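Section 3. Block-to-Tray Exercise

This section applies to all teams enrolled in the Tondside Student Robotics Program. Read it in full before switching on the arm. Questions should be directed to the course supervisor, Alaric Boateng.

3.1 Workspace

1. Lay the dark gray mat on the white table.
2. Place the white block on the mat, within reach of the gripper.
3. Set the open tray toward the back of the mat.

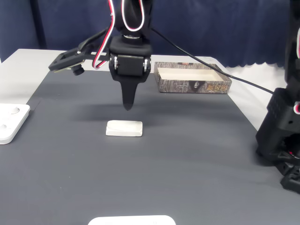 Figure 3-1. Gripper above the white block, with the tray behind.

Note: The tray must be empty at the start of each run.

3.2 Approach

4. Set the speed limit to 80 percent in the Plarkard control panel.
5. Lower the gripper in small steps until the finger reaches the block.

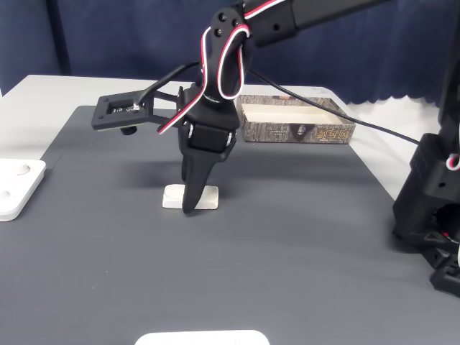 6. Close the gripper and wait 2 seconds before lifting.

CAUTION: Keep hands off the mat while the arm is powered. Cables must hang free of every joint.

3.3 Moving Between Positions

7. Raise the finger clear of the mat before any sideways travel.
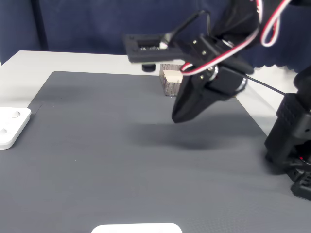
8. If the arm stops short of its target, press Hold and repeat the homing procedure in Section 2. Do not push the arm by hand.

3.4 Placing the Block

9. Lower the finger inside the tray walls and open the gripper.
10. Enter the result in the team log. Each team is allowed three attempts per session.
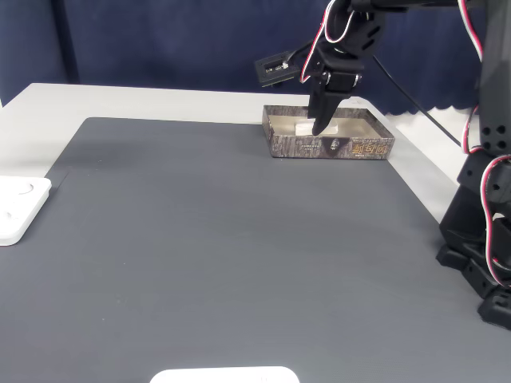 Figure 3-2. Gripper lowered into the tray at the white block.

11. Return the arm to its rest position and switch off the power supply. Team logs are due by Tuesday.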